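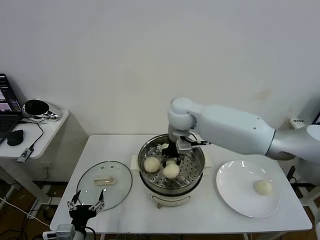
Stainless steel steamer pot with perforated rack, on its electric base.

Stolteo Steamer Support: Descaling and Care FAQ

How often should the base be descaled?
In hard-water areas, after every 65 hours of use. With filtered water, every 200 hours. The Rurko base does not track hours.

What descaler can I use?
Citric acid or plain white vinegar. Do not use bleach or anything containing chlorine - it pits steel.

What is the procedure?
Unplug the base and let it cool. Fill the reservoir with 600 ml of water and stir in one sachet of Dinberg citric acid. Leave for 30 minutes, empty, then rinse twice. Run one cycle with plain water before cooking.

There are rainbow marks on the steel. Is it damaged?
No. Heat tint affects appearance only. Wipe with vinegar and dry with a soft cloth.

Can the base go in the dishwasher?
No. The pot and rack can. Wipe the base with a damp cloth.

The display shows code 389.
The thermal cutoff has tripped, usually from low water or heavy scale. Unplug, wait for the base to cool, descale and refill. If the code returns, contact the Pangilinan service desk.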